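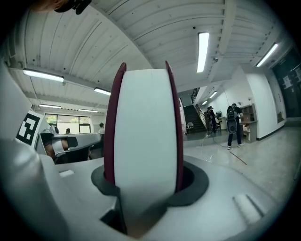 Gullside, December

Purholm Damp and Ventilation Programme
Second progress report to the funder

1. Summary

Work at Gullside is on programme apart from the extract fans on the north side. Spending is within the approved budget. One change to the scope is requested under section 4.

2. Work completed

Humidity and temperature loggers have been fitted in five rooms. They record day and night and are read at the end of each month. The readings confirm the pattern seen in the first report: relative humidity climbs after the heating goes off in the evening and stays high until mid-morning. The north rooms are slower to recover than the south rooms.

Blocked air bricks on the north wall have been cleared and fitted with new grilles. The gutter above the rear entrance has been re-hung to the correct fall. A split downpipe found during this work was replaced from the contingency sum.
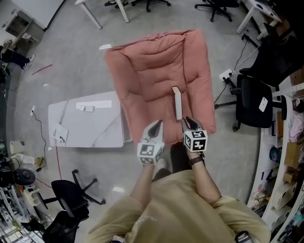
The gap between the outside ground level and the damp-proof course was also checked. Along part of the rear wall the soil had been banked up over the course. It has been dug back and replaced with a gravel strip 600 mm wide, draining to the existing gully. Internal plaster on this wall has been left alone, as it needs a full heating season to dry before any decision on replastering.

3. Work outstanding

Two extract fans remain to be fitted. The units first specified were too deep for the wall sleeves, and a shallower model has been ordered through Fledwood. Delivery is expected before the next report. Wiring and switches are in place, so fitting should not require the rooms to be closed.
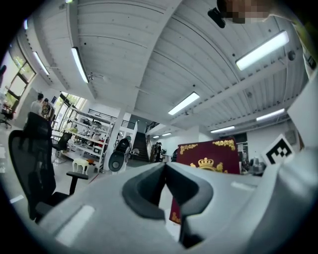

The loggers will stay in position after the fans are running, so that readings can be compared on the same basis. One logger lost its data for part of November when its battery failed. The gap is marked in the monthly table and has not been filled with estimates.

4. Change requested

We ask for approval to move 5 per cent of the decoration budget to heating controls. The present timer allows a single setting for the whole building. Separate control of the north rooms would allow low background heat overnight. 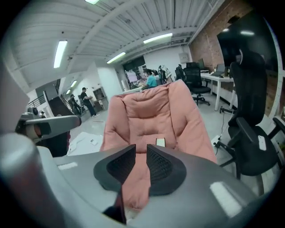

Hyun commented on the draft that background heat should not be introduced until the fans have run for a month, as the effect of each measure could not otherwise be separated. We accept this and have moved the controls to the final stage of the programme.

5. Next period

Fit and commission the extract fans.
Inspect the gravel strip after heavy rain.
Take moisture readings on the rear wall plaster.
Obtain prices for the heating controls, subject to approval.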